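Kitchen test cell back in service after cable refit at Ellside

Fasel has put its kitchen test cell at Ellside back to work after a refit of the arm's external cabling and a fresh calibration of the table, the company said in October 2024.

The single-arm cell, which staff call Grornalwood, had logged 427 hours of running since its last full service in June. Technicians had noticed the gripper cable dragging whenever the wrist turned towards the toaster oven end of the table, and the arm was faulting out on long reaches.

Agustina Retamal, who looks after the cell, said the old cable was replaced and its clips moved further back along the arm to leave more slack at the wrist.

"It was a cheap part and a slow job," she said. "You fit it, you run the arm through every corner of its travel, then you shift a clip and do it all again."

The gripper fingers were re-zeroed at the same time, and the overhead view was calibrated again against the tabletop. Checks are run with the usual play food and kitchenware left out, so that reaches are tested over real clutter – bowls, plate, colander and all.
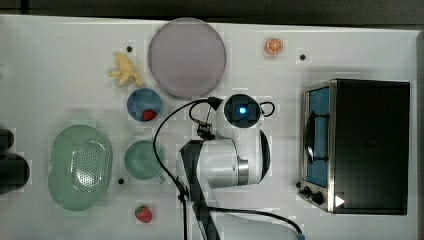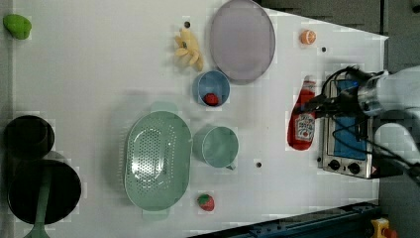
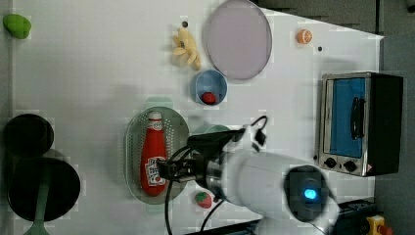 The arm over the test table at Ellside, with the toaster oven at the right-hand end. In the last picture the gripper is over the ketchup bottle in the basket.

The cell completed 302 moves in its acceptance run, with nine stops. Eustaquio Trujillo of Insaurralde, the contractor that did the cabling, said most of those were speed limits set too low after the restart and had been corrected on the controller.

Fasel has also changed the service routine. Cables and clips will now be looked over every 38 hours of running, and the emergency stop tested at the start of each shift. A spare gripper cable is to be kept on site – the last one took two weeks to arrive.

The next full service is due in June.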